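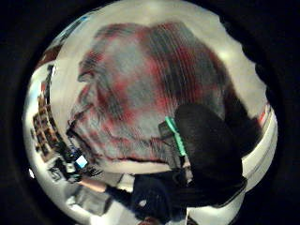
*Grey fabric with red blotches, close up, with a gloved hand beside it.*

# How to wash a wool blanket at home without shrinking it

If you've inherited a good wool blanket, or picked one up at the Flinby market as I did last February, you may be a little afraid of washing it. I was too! Mine sat in a cupboard for weeks while I worked up the courage, and then it took one quiet afternoon.

## What you'll need

- A bath or very large tub
- Wool wash (I use Ondrejka, but any gentle one will do)
- Two big old towels
- Somewhere flat to dry it

## Washing

1. Shake the blanket outdoors and brush off any fluff.
2. Run a cool bath, 19 degrees or so you can barely feel it, and stir in 10 ml of wool wash for a single blanket.
3. Push the blanket under and press it gently with your palms. Please don't rub, as rubbing is what felts the wool.
4. Let it soak while you have a cup of tea, then drain and rinse in water of the same coolness until the suds have gone.

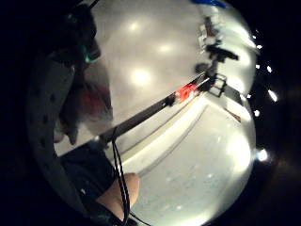 Now for the heavy part, and it really is heavy (a wet blanket weighs far more than you'd think, so ask for help if your back is like mine). Press the water out against the side of the bath, roll the blanket up in a towel and lean on it, then do the same again with the second towel.

Lay it flat, ease the edges straight and turn it every few hours. It can go back on the bed once the thickest corner feels dry right through.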